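Unit 4: Sleep in the First Months After Placement
Foster and Adoptive Parent Preparation, evening section
Instructor: Elif Naz Soylu

Read before class: the Dallis chapter on bedtime, pages 65 to 100. Skip the section on medication, which we cover in Unit 6.

Why sleep comes up so early

Nearly every family in this course asks about sleep before they ask about food or school. A child who has moved homes may not sleep well for weeks. Common patterns are long delays in falling asleep, waking at night and calling out, waking before dawn, and refusing to be alone in a room. Some children do the reverse and sleep a great deal at first.

Before you change anything

Find out what the child is used to. Ask the caseworker or previous caregiver:
Did the child share a room or a bed?
Was there a light on? Was there noise?
What time was the last meal?
Who put the child to bed, and what was said?

Keep as much of this as you safely can for the first month. A six-year-old who has always slept in a room with other children may find a quiet bedroom frightening. Infants under 12 months need a separate, flat, firm sleep surface with no pillows or loose bedding, whatever the earlier arrangement was.

The hour before bed

Pick a short routine and keep the order the same. Bath, pajamas, 2 books, lights down is enough. Turn screens off at the start of the routine, including the one the adults are watching. The Simdale worksheet has a blank chart for this. Fill it in for your own house and bring it to the next meeting.
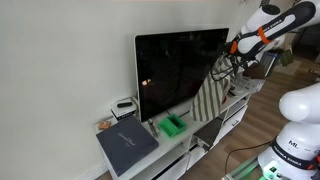 Fig. 4. Screen off, TV stand against a plain wall.

Night waking

Go to the child. Keep your voice low and the lights dim, and say the same few words each time. Nightmares and night terrors are handled differently: a child having a night terror is not fully awake and should be kept safe but not shaken or questioned.

Call the pediatrician if you notice loud snoring, pauses in breathing, leg pain at night, or daytime sleepiness that does not ease. Iron level is worth asking about.

For discussion: the Juhász case, second half only.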